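Hurkari home set — student data card

Drembridge robotics club, manipulation group
Version 3, last edit October 29, 2026
Maintained by the club, ask on the Kadrić channel before you change anything in main

What it is

Clothes and bedding, handled with the hand-held gripper in people's homes. Club project, started in July as a summer thing, now also our entry for the Clodutum student round. 2237 episodes recorded, 2185 kept after cleanup. The rest are in /rejected with a one-line note each — please don't delete them, the judges may ask.

Tasks

pick — take one item from a pile, lift clear
move — item from one spot on the bed to another
sort — by owner or by color, see the label file
fold — only half done, labels are rough, don't train on it yet

22 homes so far. Bedrooms mostly. A couple of living rooms, those go under misc.

Layout

/episodes one folder per episode, video plus pose log
/labels one csv per home
/splits train, val, test. Split is by home, NOT by episode. We got this wrong in version 1 and the scores looked great for a week.
/rejected see above

Label columns: episode, home, task, item, start, end, grasp_ok, notes. Item names are free text for now, so you get "sweater", "jumper" and "sweter" for the same thing. Cleanup script is on somebody's laptop, will be pushed before the Clodutum deadline.

Recording rules

Ask the family first, signed form in the binder. No form, no upload.
No faces, no mail, no school names. If one gets in, stop and redo.
Leave the room how it is. Don't tidy up for the camera, the mess is the point.
Gripper fully open at the start of every episode. Calibrate when you change rooms, not just when you change homes.
Rename files the same day. Seriously

Known problems

Dark fabric is hard. Edges vanish, grasp labels on dark items are the least reliable thing in here.
Thick stuff fills the view once it's in the gripper, so the target spot can be hidden for part of a move.
Strong lens bend near the rim. Undistort first or leave it, but do the same for all splits.
Pose log drifts on long episodes. Fix is in progres.
Two people labeling the same home don't always agree on where a grasp starts. We go with first contact.

To do

merge item names
finish fold labels
more kitchens and hallways, we have way too many beds
write the baseline section — empty right now, sorry

Use

Coursework and club use is fine. Anything else, ask first. Don't repost single frames from the homes without checking the form, some families said yes to training but no to web.

Sample
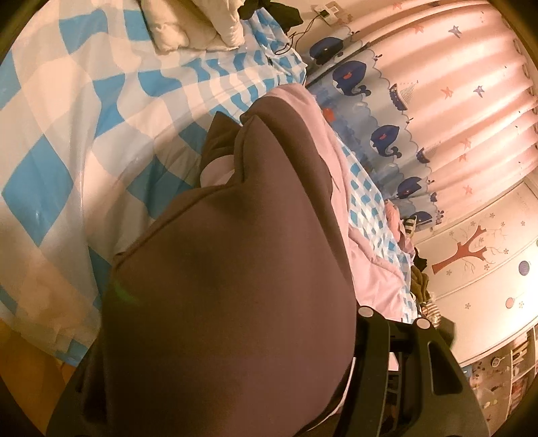

Bedroom, dark heavy fabric in the gripper, checkered sheet underneath.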